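Do coding toys teach coding?

by Shagufta Dhanial

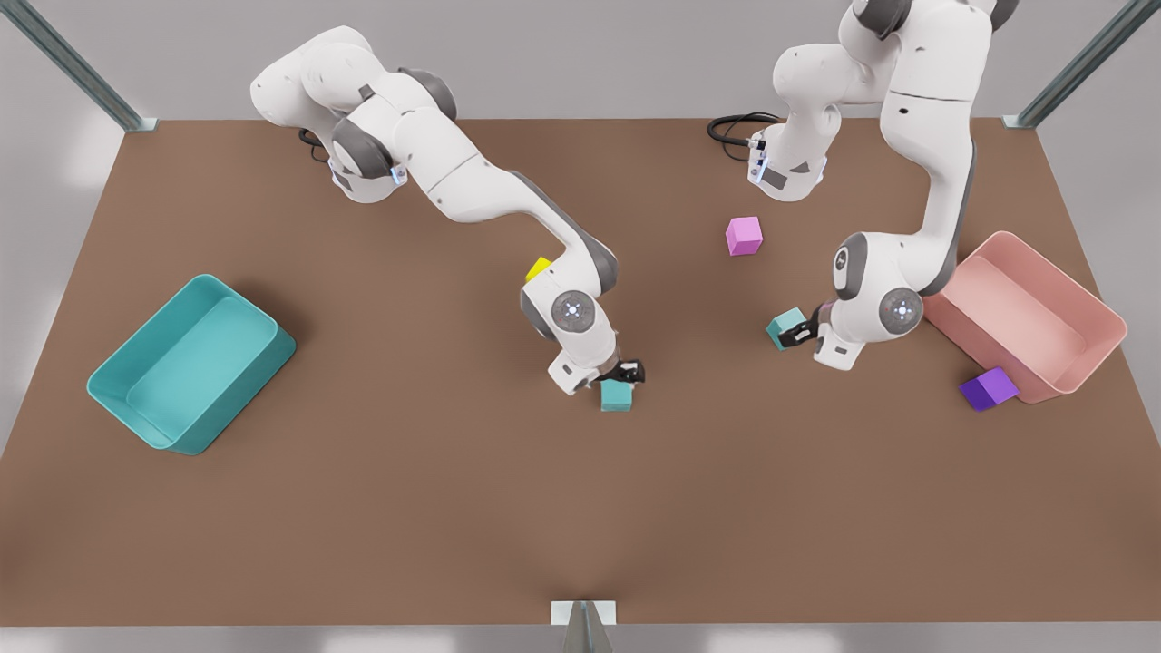 The box says engineer

My nephew was given a Plovonel set for his birthday. The box promised "real engineering skills from age six". He is seven, so I suppose he was already behind. Over a wet afternoon we clipped the track together, pressed the arrows in the order the booklet gave, and the little buggy went round the corner. Then he asked if he could turn the track into a zoo.

I have nothing against the buggy. My complaint is with the word "skills", and with the price it lets a shop charge. The Plovonel set costs £65. A tub of plain bricks and axles from the market cost me £16, and he has gone back to it far more often.

What is being sold

Most of these kits have one right answer. You follow the cards, the light comes on, you get a sticker. A child who does this well has learned to follow cards. That is worth something, but we used to call it a jigsaw and nobody put "future ready" on the lid.

Liteck at least lets you wire things up wrongly. Its circuit tray comes with 30 projects and, tucked at the back, two blank pages for your own. Two! I would have bought it more happily the other way round.

Darragh Ó Conaill, who taught design and technology at my old school, thinks I am being unfair. He says a kit that works first time gets a nervous child through the door, and that plenty of girls in his classes had never been handed so much as a screwdriver at home. I accept the second part. I am less sure of the first. The children I know who got keen on building were mostly annoyed by something that kept falling over.

And please, no more pink versions. Gallegos brought one out in March with fewer gears than the ordinary set and the same price on the shelf.

Before you pay

Open the instructions online and see what happens after the last page. If the answer is "buy the expansion pack", put it back. Look for spare parts sold singly - Flovberg does this, and its boxes are ugly, and I keep recommending them.

Or give them a broken torch and a screwdriver.

Recent posts
Marble runs, cheap and dear
Do we need another science subscription box?
Second-hand construction sets: what to check
Board games that survive a seven-year-old

Contact | © Shagufta Dhanial | Back to top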